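4.2 Do filing alerts change what small holders do?

The claim that faster notice of company filings makes for better decisions is repeated so often that it has stopped being tested. Vendors of alert services lean on it, and so do several of the studies reviewed in Section 2. Our own data give it thin support at best.

The sample covers 1,378 material-event notices issued by listed firms and passed on to subscribers of the Stollo alert service. Each notice was matched to the trading records of 199 account holders who had agreed to share them. A control set was drawn from the Mistuvham brokerage panel, whose members had no alerts of any kind. We would have liked the two groups to be closer in age and account size. They are not, and the weighting described in Section 3 only goes so far.

Taken at face value, alert users look quick. They traded in the affected stock sooner than the control group, and the gap was widest for notices about changes of auditor and departures of directors. Foulkes reads a similar pattern as proof that the alert carries useful news to people who would otherwise miss it. We doubt this. A person who signs up for notices on a given company is already watching that company, and may well have traded early without being told anything. The sign-up is a choice, and the Foulkes design has no way of separating the choice from the service.

A partial check is possible. For a stretch in March, Stollo's mail queue failed and 22 notices went out after the close of trading on the day following the filing. If alerts were doing the work, trading in those cases should have slowed to the pace of the control group. It slowed a little. Most of the early trades happened anyway, at times when no message had been delivered. Twenty-two cases is a small base and we don't want to hang much on it, but the result points the wrong way for anyone who believes the email is the cause.

Nor is it clear that quick trading was good trading. Once brokerage fees are taken out, returns for the alert group over the following month cannot be told apart from those of the control group. Hendell argues that a month is too short a window and that the benefit shows up in losses avoided over years. That may be so. It is also the kind of claim that no sample of this length could ever knock over, and we would be more comfortable with it if a test had been proposed.
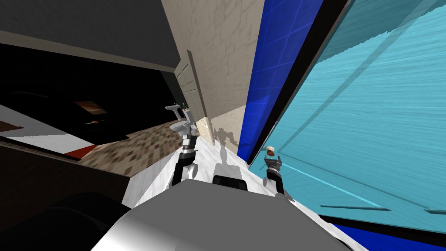
Figure 2

There remains the matter of how notices are sorted before they are sent. Stollo lets subscribers pick the event types they care about, and the labels are taken straight from the item headings in the filing. Firms choose those headings themselves. Nerys Yorath, who coded the notices for this study, found many filed under the catch-all heading whose contents plainly belonged somewhere more specific. A subscriber who had ticked only the specific headings would have received nothing. Whether firms do this on purpose is beyond our data – a tired clerk and a careful lawyer can produce the same heading.

The coding has its own weak spots. It was done by one person, with a second reader on disputed cases only, so we can't report a proper agreement score for the full set. Readers who think the catch-all finding is overstated should treat it as a reason to recode the notices, and the coding sheet is available on request. We have left those cases in the main estimates. Dropping them widens the error bands and leaves the sign of every coefficient in the main model unchanged.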